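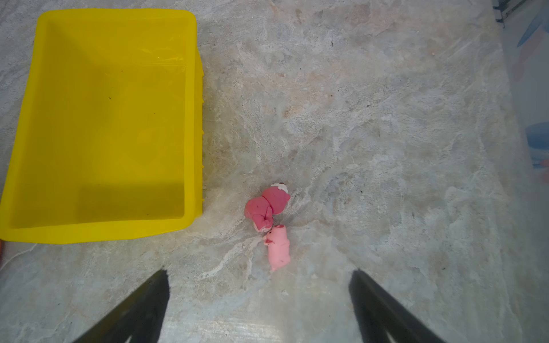 木耳泡发：台面渗色这个事我持保留意见，我家灰色带白纹的台面用了七年，酱油滴上去放一夜都没事，关键看当初有没有做过防护。楼主先别急着换台面，把收纳这块理顺再说。

论坛首页 > 家居生活 > 厨房收纳 > 台面上放黄色塑料盒，到底好不好用

发表于 2月　作者：半勺盐

先接一下木耳的话，他是从我上一个帖子跟过来的。那个帖子问的是石纹台面怎么养护，聊着聊着歪到收纳上去了，干脆另开一帖。

我家厨房不大，台面是灰底带白色云纹的那种，里头还夹一点点米色和浅粉色的斑。当初在 Drusthorpe 那家店里看小样觉得特别高级，装好以后才发现它有个脾气：碎屑掉上去根本看不出来！台面本身就有深色小点，面包渣、黑胡椒、茶叶末混在里面，你以为擦干净了，手一摸全是沙沙的。

所以我现在的办法是，台面上常驻一个亮黄色的长方形塑料盒，壁挺厚，内角是圆的，什么零碎都往里面扔。做饭前是空的，做完饭里面有蒜皮、调料袋、橡皮筋、用过的夹子，最后端走一倒，冲一下，完事。盒底是黄的，落点灰一眼就能看见，跟台面刚好反过来。

想问问大家：
一，这种盒子长期放台面上，底下会不会闷出印子？
二，黄色会不会染色？我炖咖喱多，这个反而不太担心，哈哈，主要怕老抽。
三，有没有人用不锈钢盆代替的，手感怎么样？

——

二楼　木耳泡发

印子的问题我有经验。底下闷水肯定会有一圈，不是渗进去的，是水垢，白醋别用啊！石头类的台面怕酸，用中性洗洁精加软布慢慢擦。我的习惯是晚上收工把盒子翻过来扣在沥水架上，台面整个晾着。

——

三楼　冬瓜不放糖

我站不锈钢。塑料盒用久了会有划痕，划痕里藏油，怎么洗都是腻的，尤其是那种摸着有点蜡质感的塑料，油一上去就黏糊糊。我之前那个用了一年多直接扔了。不锈钢盆开水一烫就清爽了。

——

四楼　半勺盐（楼主）

回三楼：不锈钢我试过一阵，放下去那个声音我受不了，咣的一下，早上六点多家里人还在睡呢。而且圆盆占地方，靠墙放总有个角落空着，长方形的能贴边。

——

五楼　阳台种葱

插一句，楼主量过盒子多大吗？我家台面深60厘米，灶台旁边那一截能用的地方就巴掌大，放了盒子就没地方切菜了。我后来改成挂在柜门上的那种垃圾袋架，台面彻底空出来，真的舒服很多。

我的观点是台面上能不放就不放。你放一个盒子，过两天旁边就会多一瓶油，再过两天多一包没拆的挂面，都是这样开始的。

——

六楼　冬瓜不放糖

同意五楼后半段，我家就是挂面。

——

七楼　饭后洗碗的人

反对五楼！挂柜门那种我用过，蹲下来开柜子膝盖撞过无数次，而且湿的东西挂着会滴水，柜门里面那层皮后来鼓起来了。放台面上的好处是手边就能扔，切完一把葱，刀背一推就进去了。

另外盒子侧面有那种一排小棱的，端的时候比较不打滑，洗洁精的手也拿得住。全光面的我掉过一次，一盒虾壳全扣在地上，猫比我还高兴。

——

八楼　半勺盐（楼主）

七楼笑死我了，虾壳那个画面我有了。

回五楼，没量过，明天有空量一下。我切菜的地方在水槽另一边，所以暂时不打架。不过你说的油瓶和挂面……我刚去看了一眼，嗯，有一包紫菜。

——

九楼　木耳泡发

再补充一下防护的事，上个帖子没说完。我家当时用的是 Gunnlaugsson 的石材防护剂，师傅上门刷的，连台面带窗台一共收了544。刷完水滴上去是一颗一颗的，现在没那么明显了，打算今年再刷一遍。想自己弄也行，就是刷完那天厨房别用，味道不小。

——

十楼　阳台种葱

544还行，我问过 Trirthorpe 那边，连打磨带防护报价3,454，说我家台面有划痕要整个重新磨。我寻思着这钱都够我吃多少顿外卖了，没做。

——

十一楼　饭后洗碗的人

3,454太离谱了吧？？是不是把整个厨房都算进去了。十楼你让他把打磨和防护分开报，划痕不深的话只做防护就行，哑光面的小划痕本来就不显。

——

十二楼　木耳泡发

哑光面不能随便磨，磨完那一块会发亮，跟旁边不一样，更难看。我不太赞成十一楼说的“小划痕不显”，侧着光看还是很明显的，特别是靠窗那一头。不过日常过日子谁天天侧着看，先用着呗。

——

十三楼　冬瓜不放糖

说回盒子。塑料派要是坚持用塑料的话，建议买两个换着用，一个用一个晾。我婆婆用的是 Poselo 的，也是黄色，她说黄的好找，厨房里别的东西都不是这个色。她拿来和面、腌萝卜、装快递拆下来的胶带，什么都装，我看着有点头大，入口的和不入口的还是分开吧。

——

十四楼　半勺盐（楼主）

两个换着用这个可以！我就一直是一个盒子洗完甩甩水又放回去，难怪底下老有一圈。

染色的事还没人回我呢，有没有炖红烧肉多的朋友来说说？

——

十五楼　饭后洗碗的人

老抽不怕，冲得掉。怕的是红油，火锅底料那种，放一晚上就橙了，洗完拿去太阳底下晒两天会淡一些，全白回去（全黄回去？）别指望。黄盒子已经算好的了，我以前那个白的，现在跟胡萝卜一个色。

——

十六楼　阳台种葱

红油先拿厨房纸擦一遍再碰水，别直接冲，直接冲就糊满整个盒子了。还有楼主，把紫菜收起来。

——

十七楼　半勺盐（楼主）

收了收了，放回柜子里了。盒子也扣到沥水架上去了，明早看看台面还有没有那圈印子，有的话我再上来问。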